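Clearing the white table, again

12/01/2022

I have been meaning to write about the table for weeks, and every time I sit down to do it I find I can't, since there's nowhere to put my elbows. So tonight I made myself a pot of tea, stood in the doorway and had a good look at it, and decided I'd tell you about the clearing off while I was in the middle of it, instead of waiting until it was all done and I had forgotten half.

For those of you who are new (hello, and thank you for the kind notes after the September post about the linen press), the white table is the big one at the front of the house. We bought it secondhand from Thiele, back when they still had the showroom on the hill, and it took three of us and a borrowed trailer to get it home. It is matte white, perfectly smooth, and much bigger than it looked in the shop. I paid 200 dollars for it and I have never regretted a cent, although I have grumbled about it more than any other piece of furniture I've owned. A big flat surface is an invitation. You put one thing down on your way past, and it looks so lonely there that you put down another to keep it company, and by the end of the week you're eating your toast standing up at the bench.

My mother had a rule that a table should be bare at bedtime. She kept to it, too. I remember her going round in her dressing gown with the tea towel over her shoulder, picking up pencils and hair ties and my brother's Lego and dropping them into an ice cream tub, and if your treasure went into the tub you had to ask for it nicely in the morning. I thought it was terribly strict at the time. Now I'm the one in the dressing gown and I see her point, though I have never managed the rule for longer than a fortnight.

My own way of going about it is slower. I start by taking off everything that plainly belongs somewhere else, the mail and the cardigans and the library books, and I don't let myself stop and read anything. That's the quick part, and it is very satisfying, and it's where I usually make the mistake of sitting down to admire my progress. What is left after that is the odd lot. You know the sort of thing I mean. Small, perfectly good, not rubbish, and without any home to go to.

This time the odd lot came down to a slice of toy chocolate cake with berries on top, a white marker with a blue cap, a little red drink carton with a cartoon fellow on it in a red cap, the oval wicker basket, the big grey plate, and a small dark metal thing like a cap nut, or possibly a bell. I have no idea where that last one came from. I've picked it up and put it back more times than I'd like to admit. 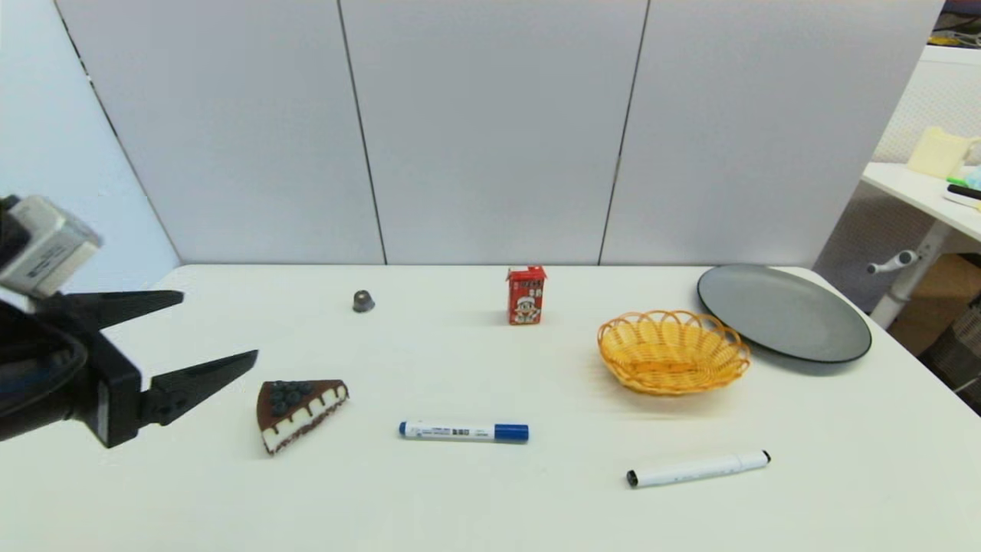
Hildegard Buschmann wrote that I should leave the basket exactly where it is and make everything else go into it, as she has kept one on her own table for years and empties it every second Sunday whether it needs it or not. She says the trick is to choose one too shallow to hide anything in. A deep basket, according to Hildegard, is just a cupboard with no door, and she once found a birthday card at the bottom of hers that should have been posted two winters before.

Oh, I have thought about that a lot since I read it! Mine is quite shallow, as it happens, with that pretty looped edge all the way around, and I've always used it for bread when people come over. It never occurred to me to give it a weekday job. I did worry that it would look messy, but I suppose a small mess in a nice golden basket is a good deal easier on the eye than the same mess wandering all over the table, and you can pick the whole lot up in one go when you need to lay out a pattern or roll some pastry.

So I've been trying it. The marker went in first. I have a weakness for markers and I can never find one when the freezer labels need doing, so that has already been useful. The metal thing went in after it, and if it turns out to be holding something important together in this house I expect I will hear about it soon enough.

The toy cake was harder. It's part of the tea set I keep for the little ones, and the rest of the set lives in the Jinero tin on the bottom shelf of the hall cupboard, so really it ought to have gone straight back there. But I'm fond of it. Somebody took such trouble over those berries, and over the brown and white stripes along the side, and my granddaughter serves it to me with great ceremony whenever she visits and watches to be sure I finish every crumb. I let it stay out for two days longer than it should have. Then I walked it down the hall and put it in the tin like a grown woman.

The drink carton I've put in the pantry beside the lunch things, at the height where short people can reach it. I had a bit of a think about whether the pantry was getting to be too much of a catch-all as well, and then I decided that was a worry for another month.

That left the plate. I love a big round plate and I own too many of them, and this grey one with the dark rim doesn't fit in the plate rack with the others because it's a touch too wide. For ages it has gone from the table to the top of the fridge and back to the table. I tried standing it on its edge behind the toaster, which looked lovely and frightened me every time I made toast. In the end I cleared the low shelf in the sideboard, the one that had the Pramine catalogues on it, and laid it flat in there with a folded cloth on top. The catalogues went in the recycling. I'd kept them for the pictures of shelving, and in all that time I haven't bought a single shelf.

After that it was only a matter of a wipe over. I don't use anything fancy on the table, just warm water with a small squirt of dish soap and one of those Sostis cloths, wrung out well, and then a dry tea towel straight after so it doesn't streak. The matte finish does show greasy fingers if you catch it in the evening light. I used to scrub at the marks and get cross. Now I give it a second going over and go and do something else, and they don't seem nearly so bad the next day.

I would love to know what ends up on your own table and whether you've got a rule about it. I'm particularly interested in anybody who manages the bare at bedtime one, and how you do it with other people living in the house. Mine are lovely people and they put things down wherever they happen to be standing, and I'm no better.

Next time I'll tell you about the drawer under the telephone, where I've found 2 sets of keys that don't open anything we own and a ticket stub with the number 819 on it. I have asked everyone. My sister thinks it's from the coat check at the old dance hall, and she may well be right, but she also thought the keys were for the shed, and we've never had a shed with a lock.

The kettle's just gone again, so I'll leave it there for tonight.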